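Folding and Tidying Trial – Room Check Before Grippers Go Live
Site: Haner workshop, ground floor
Date: 20 Mar 2022
Checked by: Erlinda Panganiban
Second check: Kittipong Wiriya
Sheet 49, replaces the July sheet

1. Walkways
Cables off the main path – NO. Leads cross the floor on the window side and again near the cabinet. Tape or reroute before anyone walks backwards with a headset on.
Stools, racks and baskets pushed back – PARTLY. Leave a metre clear on each side of the operator.
Closed shoes, laces tied – YES.

2. Power
Power boards off the floor – NO. Same comment as last sheet. Hòa Bạch to price wall brackets, limit $40 each.
Adapters clear of feet – NO.
Fan guards fitted – YES.
Test tags in date – not checked, tag book was with Thắng.

3. Grippers
Fingers open and close fully by hand – YES, both.
Marker cubes tight on their mounts – YES. Left one had a bit of play, nipped up.
Lens wiped – YES.
Hair and lanyards tucked away – YES after a reminder.

4. Headsets
Strap snug, side vision tested – YES.
Spotter named for each operator – PARTLY. Cúc Võ was spotting for two people. One each, please.

5. Chore stations
Cloth on cabinet top, one item at a time – YES.
Corners of furniture padded – NO. The Skirko arm is due on this floor next and it will not go around a corner the way a person does.
Rubbish bags and empty cartons removed – NO.

6. Is the job ready for the machine?
Asked on every sheet, so the answer again: picking up, yes. Folding, no. Of 400 shirt attempts on the arm last month, 49 ended in something you could put in a drawer. People holding the same style of gripper manage it nearly every time, slowly. The trouble is finding the hem in a bunched-up shirt. Thắng Võ thinks more hand-held runs will fix that. I think it needs softer fingertips as well.
Sweeping and carrying crates – not to be tried with people in the room until item 1 is a YES.

7. Sign-off
Hand-held work may go ahead with a spotter. Arm stays locked out. Actions for items 1, 2 and 5 go to Kittipong, who will recheck and initial.

Photo record 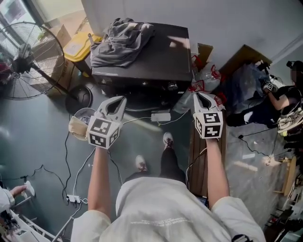
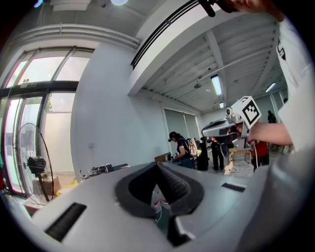
Items 1 and 3. First photo: cables and power strip on the floor, left-hand side. Second photo: marker cube seated on top of a hand-held gripper.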